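Two weeks with the rental grippers from Wavport

October 20, 2026

I promised in June to write about the hand-held grippers when I would have used them long enough. Now I have, so I try to be fair.

For those who did not read the older post: I record everyday tasks for people who train robot arms. Wavport rents a kit with 2 grippers, a case and a small program named Yap, which puts the recordings in order and sends them away. You pay by the month. I took the cheaper plan, which gives 1000 recordings, and for one household this is more than enough.

The task I was given in this round is cutlery. Spoons and chopsticks have to go into a holder and out of it again, with one gripper in each hand. It sounds like a job for a child, and for the first evening I was worse than a child.

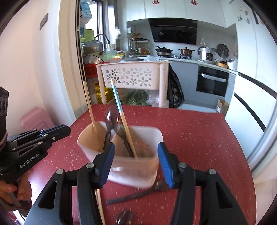
My main complaint is the weight. After 20 minutes my wrists want a rest, and the handle has an edge where the thumb lies. I have put cloth tape on it, which the rental conditions allow, I asked before. The person who has bigger hands than me will maybe not feel this at all.

The blue pads are the best part of the product. I was afraid that thin things would slide out, as it happened all the time with the Oltetti set that I tried last year. With these I can pick a single chopstick and keep it upright without pressing hard. A spoon is more difficult, for the handle is flat and wants to turn when you take it too far from the middle. I learned to take it close to the bowl.

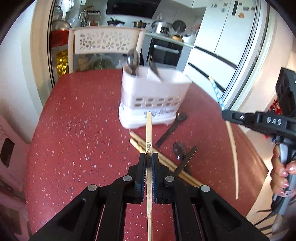

Yap is less good than the grippers. It is quick to start, but it gives each recording a name made only of digits, and when I want to delete a bad one I must open several before I find it. Two times it stopped during sending and I had to begin again. Wavport answered my message on the next day and was polite, but the answer was only that a new version will come.

The price is fair in my opinion. Saretti has a similar offer with a shorter contract, but there you pay a deposit and the case is not included. If you want to try for one month only, I would look there first. For a longer time I would stay with Wavport.

I keep the kit for 3 more months. The next task on my list is folding small towels, and I already know that I will need more tape.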